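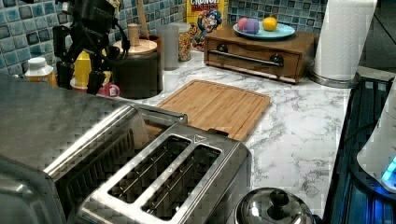

A two-slot toaster on a kitchen counter. Zendidach says small appliances are a big part of what it calls "idle use."

Flandau power customers will start seeing a new line on their bills in December, and the company behind it says they should be glad to pay it.

Zendidach, which supplies electricity to the city and to most of Obura, plans to charge every home $2 a month for a program it calls Quiet Kitchen. In return, customers get a set of four switched outlet adapters, a monthly email with tips, and a promise: the average home will save $60 a year by cutting power to appliances that are plugged in but not being used.

The promise is where the trouble starts. The company's own filing, which runs to 14 pages, spends less than one of them on how the $60 was worked out. The figure comes from a trial last winter in Poreck, where 2,041 homes signed up to try the adapters. Zendidach says their power use fell 12 percent compared with the winter before.

It does not say what the weather was like in either winter. It does not say how many homes in Poreck heat with electricity, or whether any of them got new furnaces or windows in between. There was no group of similar homes without adapters to compare against. And the people in the trial had all asked to be in it, so they may well have been the kind of people who turn off lights anyway.

"I'm being asked to believe that a toaster that isn't toasting costs my neighbors that kind of money," said Akinyi Kimaro, who represents the Obura side on the city's utility board. "A basic one with a plain lever draws next to nothing when it's off. I'd like to see the meter readings, and so far I haven't been shown any."

Kimaro asked for the readings at Tuesday's board meeting. Zendidach said the numbers were being reviewed and would be shared "when ready." The company would not give a date. The charge, on the other hand, has one, and it comes first.

There is something to the basic idea. Some equipment does use power around the clock. Older cable boxes are a known offender, and so are game consoles left in standby and second refrigerators humming away in the garage. Clocks and displays on ovens and coffee makers draw a little. Add up enough of these and it can show on a bill.

But most of the bigger items on that list don't live on a kitchen counter, and a refrigerator is the last thing anyone should put on a switched outlet. The adapters are also not meant for appliances that draw a lot of current, according to the instruction sheet in the filing.
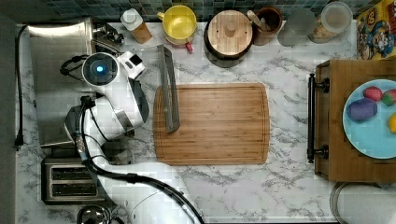 That leaves customers with a short list of things they could safely switch off, most of them cheap to leave alone. Anyone who wants to do it can already pull the plug for free.

Then there is the math on the fee. At $2 a month, a home pays $24 a year, so even if the promised savings are real, the gain is $36. The company's mailer leaves out that second number. A home that never opens the box still pays the $24. Asked if customers could say no to the program, a Zendidach spokesperson said an opt-out form was "in development" and that the company expected few people to want it.

Renters may get the worst of it. In several of the larger buildings in Obura, power is billed to the landlord and passed along in the rent. Those tenants could end up covering the charge without ever being sent the adapters, which go to the name on the account. The filing says nothing on that point either.

The board cannot block the charge by itself. It can ask the state to review it, which would put the new line on hold until a ruling. Kimaro said she plans to bring that to a vote at the next meeting. Two other members said they were leaning her way but wanted to read the full Poreck results first, if they arrive.

Zendidach said it welcomed questions from the board and stood by its savings estimate. Boxes of adapters are already being packed for mailing, the company said.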